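3.2 Framed pictures and the surfaces they are kept on

The second group of objects in the inventory consists of framed pictures. We had expected these to be found mainly on walls, and the recording sheet used in the first round had a field for wall and height but none for furniture. After the first visits in Tandau the sheet was changed. A framed picture could now be entered as hung, leaning, standing on its own foot, or lying flat, and the piece of furniture under it was written down in the words the household used for it.

In all, 471 framed pictures were entered for the two towns, 300 of them in Tandau and the rest in Manau. The households in Manau were on average smaller and had moved more recently, and we do not compare the totals directly. The position of the pictures is of more interest. Hung pictures were the largest class in both places. Pictures lying flat were the smallest, but they were also the class that people had the most to say about.

A picture lying flat was usually described as being there for the time being. The reasons given were of a familiar kind: a nail had come out, the wall was going to be painted, the picture had been a gift and no place had been agreed on. Several people said that it had been on the table since May. When we asked whether the table was used for other things in the meantime, the answer was nearly always yes. Meals were eaten next to the picture, or it was picked up and put on a chair and later put back. 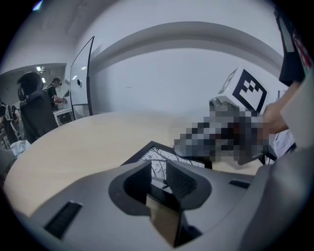
Tables with a curved edge raised a small problem of recording. Our sheet asked for the distance from the object to the nearest edge and assumed that the frame would be lined up with it. On a rectangular table people did tend to line a frame up, even when they said they had simply put it down. On a curved one there is no side to follow, and frames were found at all sorts of angles to the room. We stopped entering the angle and noted only whether the frame touched another object. Keskin (section 2) treats contact of this kind as a sign of storage. We are less sure. A frame pushed up against a stand or a lamp may have been moved there to clear space for a plate.

The content of the pictures was recorded in a few words only. Photographs of relatives were mostly hung or standing. Drawings and prints without a clear subject, such as line patterns or branching forms in black on white, turned up flat more often than we would have guessed from their share of the whole. One explanation is that people found it hard to say which way up they belonged. Two households told us so directly. Another is that frames in a thin black molding are light and easy to shift, and so get shifted. The sheet has no entry for weight and the question has to stay open.

The color and finish of the table were entered as well, following the list drawn up for the Hollitz survey. Pale wood was common in both towns. In practice the list was hard to apply — a light surface near a window and the same surface in the evening were twice given different codes by the same recorder — and we have merged its four lightest classes into one.

The last entries in this group were made on November 8, 2013. Pictures that were still in their wrapping on that day were left out, as were empty frames, which are taken up with the boxes and containers in section 3.4.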